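Two arms, one planner: software notes for the August session
Speaker: Shona Lowther. Slot opens at 7, leave time for Darcy's demo.

1. What we run
Brelari is the task planner. Silirau is the perception service. Both talk to the arm controllers over one message bus, and Kirsty Sutcliffe looks after the bus. Mention the test job: clothes off the hangers and into the basket. The book and mug are in view throughout and the planner has to leave them alone.

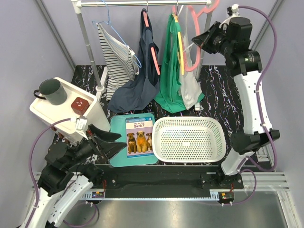 2. Perception
Silirau labels garments and hangers separately. It was trained on 3,000 hand-labelled stills, 1,000 of them from this cell. Folds are fine. See-through fabric is poor, and so is anything bunched on the marbled surface. Say this plainly, someone will ask.
State list after each look: on hanger, in basket, in gripper, unknown. An empty hanger counts as an object too. With the green cloth in the basket, the yellow hanger should read as free. 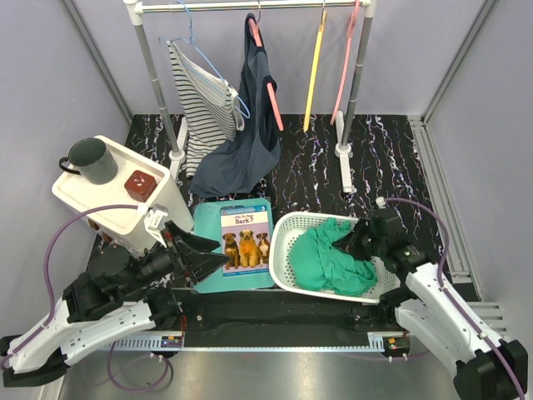 3. Planning and control
Brelari replans every 12 control cycles. Each arm gets its own queue, plus a shared lock for the space over the mat. Vaughan wrote the lock. Explain what happens on a timeout: the waiting arm holds still and the other one finishes its move.
Grip force is set per object class. Hangers used to share a class with garments and we split them in version 7.
Thin shiny rods are hard for depth, so for the last part of a hanger grasp we go by the wrist view.

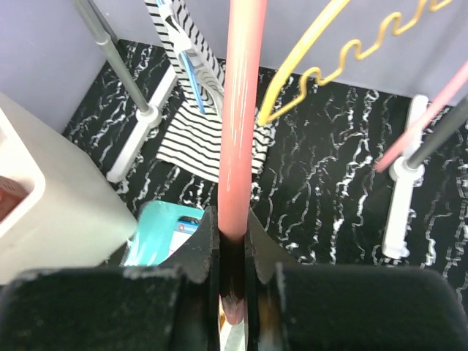
Wrist view, pink rod between the fingers, striped cloth behind.

4. Still to do
Log replay is slow. Carleen has a patch in review.
Lock timeout should be a config value.
Hand over to Darcy, then questions.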